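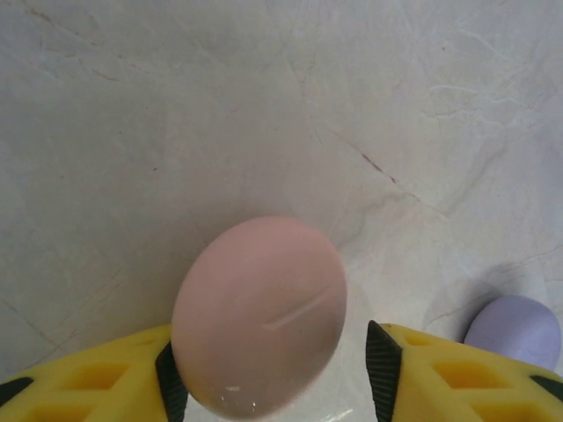 A pale pink, rounded object between two yellow gripper fingers.

Call for Participants: Prescription Cost and Pharmacy Access Study

The Rellcombe Office of Community Health invites adult residents to take part in a study of how households pay for prescription medicines. The study will examine out-of-pocket costs, travel to pharmacies, and the reasons some prescriptions are delayed or left unfilled. Findings will be used in planning the county's medication assistance program.

The office is seeking 300 participants from the Rellcombe, Jirberg and Plondby service areas. Residents with private coverage, public coverage or no coverage are all encouraged to apply.

Who may take part

Applicants must be 18 years of age or older, must live in one of the three service areas, and must have been prescribed at least one medicine since the beginning of October. Caregivers who pick up medicines for a family member may apply in their own name. Employees of the office and of Hourani Pharmacy Services, which is assisting with recruitment, are not eligible.

What is involved

Participants will complete one interview in person or by telephone and will keep a record of pharmacy purchases for four weeks. Record sheets and prepaid envelopes will be supplied. Participants will not be asked to change any medicine, doctor or pharmacy. The study does not provide medical advice – questions about treatment should be directed to a doctor or pharmacist.

Each participant who returns a completed record will receive a payment of $38. Partial records will be accepted, but do not qualify for payment.

Privacy

Names and addresses will be stored separately from study responses. Participation is voluntary and may be ended at any time. A decision not to take part will have no effect on county benefits or services.

How to apply

Application forms are available at the Rellcombe office, Room 902, and at participating pharmacies – Spanish forms may be requested at the front desk. Completed forms should be addressed to Ruth Marulanda, Study Coordinator, and must be received by 23 November 2024.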